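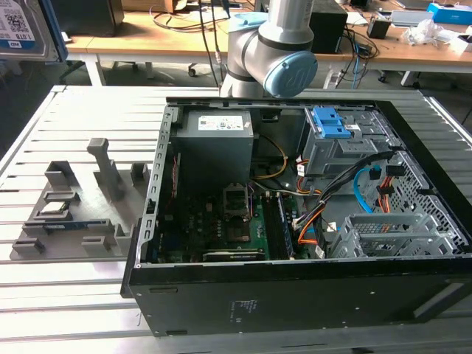

Keep the old one

Everybody in my family has replaced a computer this year. Why? Slow. Always slow. Fans full of dust, seventy tabs open, and off it goes to the curb.

I don't buy it. My desktop is 7 years old and does everything I ask – taxes, letters, card games. Cost me 70 bucks to keep going, total. More memory, a new drive. Done on the kitchen table with one screwdriver.

The stores in Prinham won't tell you that. Erasto Mutiso took his in for a noise and came out with a quote for a whole new machine. A noise! It was a loose fan.

And the waste. We teach kids to rinse out yogurt cups and then throw away thirty pounds of metal and wires without a second thougt. Makes no sense to me.

Yes, some are really dead. Fine. Recycle those. But open it up first. Ask somebody. Femke Dierckx wrote in November that people dont have time for repairs. They have time to stand in line for a new one, I notice.

Contact | © Erick Mugo | Back to top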